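인쇄하기 | 이메일로 보내기
읽는 시간 7분

폴렉스 공개일 방문기: 사람 손으로 로봇에게 작업을 보여 주는 곳

10월 어느 화요일에 폴렉스(Pollex)의 공개일 행사에 다녀왔다. 폴렉스는 로봇에게 조립과 분류 작업을 가르치는 데 쓰는 시연 기록을 만드는 회사다. 일 년에 두 번 작업장을 외부에 여는데, 이번 회차는 신청자를 60명만 받았다. 나는 봄 회차에 떨어지고 이번에 두 번째로 신청해서 들어갔다.

건물은 지하철역에서 버스로 네 정거장 떨어진 산업단지 안쪽에 있다. 1층은 포장 자재 회사가 쓰고, 폴렉스는 2층과 3층을 쓴다. 주차는 뒤편 공터에 했다. 접수대에서 이름표와 덧신을 나눠 주었고, 휴대전화 카메라에는 스티커를 붙이게 했다. 작업장 안에서는 메모만 할 수 있었다.

오후 2시에 3층 회의실에서 설명이 시작되었다. 진행은 지라유 분야릿(Jirayu Boonyarit) 씨가 맡았다. 영어로 말하면 옆에서 직원이 통역했는데, 뒤로 갈수록 질문이 길어져 통역이 밀렸다. 발표 자료는 열두 장 정도였고 회사 연혁은 한 장으로 끝났다. 나머지는 전부 작업 방식 이야기였다.

내용을 옮기면 이렇다. 로봇에게 동작을 하나씩 프로그램으로 짜 넣는 대신, 사람이 팔을 직접 움직이거나 원격으로 조종해서 작업을 끝까지 해 보인다. 그동안 관절 각도, 그리퍼가 벌어진 정도, 카메라 영상이 같이 저장된다. 같은 작업을 물건의 위치와 방향을 바꿔 가며 되풀이하고, 그 기록을 모아 학습에 쓴다. 폴렉스가 작업 하나에 잡는 기본 분량은 시연 200회다. 고객이 까다로운 조건을 붙이면 1,000회까지 늘어난다고 했다.

2시 반쯤 두 조로 나뉘어 아래층으로 내려갔다. 나는 뒤 조였다. 앞 조가 작업장을 도는 동안 복도에서 기다렸는데, 벽에 작업 지시서가 붙어 있어서 그걸 읽었다. 지시서는 생각보다 짧았다. 시작 자세, 물건을 놓아도 되는 범위, 끝났다고 보는 조건, 중단하고 버려야 하는 경우가 한 쪽에 다 들어 있었다. 버리는 경우에는 '조종자가 도중에 목적을 바꾼 경우'라는 항목이 있었다. 나중에 물어보니, 왼쪽 물건을 집으러 가다가 마음을 바꿔 오른쪽 물건을 집는 식의 기록을 말한다고 했다.

작업장에는 조종석이 여섯 개 있었다. 네 개는 원격 조종석이고 두 개는 팔을 손으로 잡고 움직이는 자리다. 원격 조종석에서는 사람이 작은 조종용 팔을 쥐고, 맞은편의 큰 팔이 그대로 따라 움직인다. 조종용 팔의 이름은 에켄(Eken)이라고 했다. 손잡이에는 집게손가락을 거는 고리가 달려 있고, 당기는 만큼 그리퍼가 닫힌다.

손으로 직접 끄는 자리는 더 단순했다. 버튼을 누르고 있으면 관절의 힘이 풀려서 사람이 팔을 밀고 당길 수 있다. 직원 한 명이 상자 뚜껑을 닫는 동작을 보여 주었다. 이 방식은 힘을 주는 느낌이 손에 바로 오지만, 사람 손과 팔뚝이 영상에 들어가기 쉽다. 그래서 손목 카메라만 쓰는 작업이나 경로만 필요한 작업에 주로 배정한다고 한다. 팔이 무거워서 한 사람이 연달아 할 수 있는 시간도 짧다. 교대는 30분마다 한다.

방문객도 에켄을 한 번씩 잡아 볼 수 있었다. 과제는 나무토막을 집어 옆 칸으로 옮기는 것이었다. 나는 세 번 만에 성공했다. 처음에는 너무 일찍 집게를 닫았고, 두 번째는 토막을 집었는데 칸막이에 걸렸다. 팔이 내 손보다 아주 조금 늦게 따라오는데, 그 차이에 맞추려고 손을 멈추면 기록에는 쓸데없는 정지 구간이 남는다. 분야릿 씨 말로는 초보 조종자의 기록에서 가장 많이 잘라 내는 부분이 그 정지 구간이다. 신입은 첫 주에 만든 기록을 전부 버리고 시작한다.

그다음이 전자부품 자리였다. 내가 이날 제일 보고 싶었던 곳이다. 나는 소형 기기 수리 쪽 일을 하고 있어서 회로기판을 기계로 다루는 문제에 관심이 있다. 여기서는 기판을 집는 동작을 원격 조종으로 시연하고 있었다. 기판은 얇고, 윗면에 커넥터나 단자대처럼 솟은 부품이 있어서 아무 데나 잡을 수 없다. 담당자는 집게 끝이 어디로 내려가는지를 손목 카메라 화면으로 확인하면서 조종했다. 외부 카메라 화면도 옆에 떠 있었지만 마지막 접근 구간에서는 거의 보지 않았다.

화면이 방문객 쪽으로도 하나 나와 있어서 조종자와 같은 각도로 볼 수 있었다. 나중에 참가자에게 보내 준 자료에 손목 카메라 화면이 한 장 들어 있어 함께 싣는다.

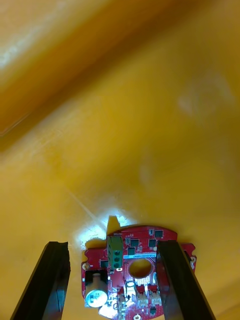

델윈 그림쇼(Delwyn Grimshaw) 씨는 기판 작업에서 시연자가 제일 먼저 버려야 할 버릇이 서둘러 집는 것이라고 했다. 집기 전에 집게를 양쪽으로 벌린 채 방향을 맞추는 구간이 충분히 남아 있어야 로봇도 그 구간을 배운다는 것이다. 사람은 기판을 보자마자 어디를 잡을지 정해 버리기 때문에, 숙련된 사람일수록 이 구간이 짧아져서 오히려 기록을 다시 만들게 되는 일이 있다고 덧붙였다.

반사도 문제라고 한다. 노란 바닥은 매끈해서 빛이 비치고, 기판 위에도 하얗게 날아간 부분이 생긴다. 녹색 단자대 위쪽으로 눈부신 자리가 있으면 기판의 윤곽이 그 부분에서 흐려진다. 나는 왜 무광 바닥을 쓰지 않느냐고 물었다. 고객 현장의 조명과 바닥이 제각각이라 이런 조건의 기록도 섞어야 한다는 답이었다. 다만 어느 비율로 섞는지는 알려 주지 않았다.

옆 사람은 시연 도중에 기판을 떨어뜨리면 어떻게 하느냐고 물었다. 떨어뜨린 뒤 다시 집어서 끝까지 마치면 '복구'로 따로 표시해 보관하고, 거기서 멈추면 실패로 분류한다고 한다. 실패 기록도 지우지는 않는다. 학습에 바로 넣지는 않지만, 작업이 끝났는지 판정하는 프로그램을 만들 때 쓴다.

다음 자리는 기록을 검수하는 방이었다. 직원 두 명이 영상을 빨리 돌려 보면서 시작점과 끝점을 표시하고 있었다. 화이틀로(Whitelaw)라는 검수 프로그램을 쓰는데, 관절값이 갑자기 튀거나 영상과 시간이 어긋난 구간을 먼저 골라 준다. 그래도 집게가 부품을 살짝 건드렸는지 같은 것은 사람이 봐야 한다. 방이 좁아서 한 번에 다섯 명씩 들어갔고, 내가 들어갔을 때는 설명이 절반쯤 지나 있었다.

마지막으로 3층에 다시 올라가 질문을 받았다. 비용에 관한 질문이 가장 많았는데 작업마다 다르다는 대답만 나왔다. 사믹스(Samix)라는 이름의 새 조종석도 잠깐 소개되었다. 양팔을 쓰는 작업용이고, 이날은 덮개가 씌워져 있어서 움직이는 것은 보지 못했다. 한쪽 팔이 기판을 잡고 다른 팔이 케이블을 꽂는 작업부터 시작할 계획이라고 한다. 내 일과는 이쪽이 더 가까워 보인다.

행사는 5시 조금 전에 끝났다. 다음 공개일에 갈 사람을 위해 몇 가지 적어 둔다. 신청은 선착순이 아니고 추첨이다. 신청서에 관심 작업을 쓰는 칸이 있는데, 조 편성이 그 칸을 기준으로 되는 것 같았다. 작업장은 서늘해서 겉옷이 있는 편이 낫다. 조종 체험은 한 사람당 5분이고, 줄이 길어서 앞쪽에 서지 않으면 검수실 설명을 일부 놓친다. 돌아오는 버스는 퇴근 시간과 겹쳐 많이 밀렸다.

인쇄하기 | 이메일로 보내기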